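How does rubbish get sorted?

When you put a bottle in the recycling, it isn't a new bottle yet. First it has to be sorted, and so does everything else your street threw out that week.

In Verkcombe the truck tips its load at the Voler sorting centre. The centre takes in more than 600 tonnes every April. A moving belt carries it all past magnets, which pull out steel cans. Aluminium isn't magnetic, so a different machine pushes those cans off the belt.

Sorting starts at home, with a tub for each kind of thing.
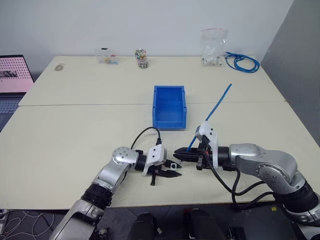

One reader in Sengar asked whether a greasy pizza box can go in with the paper. The clean lid can. The greasy part can't, as oil spoils the new paper.

Plastic is harder, because there are many kinds. Some centres shine a special light on each piece and read what bounces back. A puff of air then blows it into the right pile, whatever its colour.

Old cords, plugs and batteries don't belong in the kerbside bin. Batteries can catch fire inside the truck. Keep them apart and take them to a drop-off point.

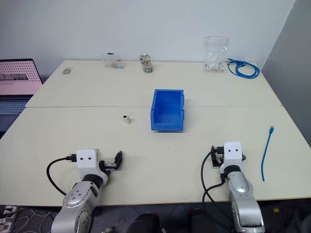 Drop-off points send these things to special recyclers. Many wires have copper inside, and copper can be melted and used again.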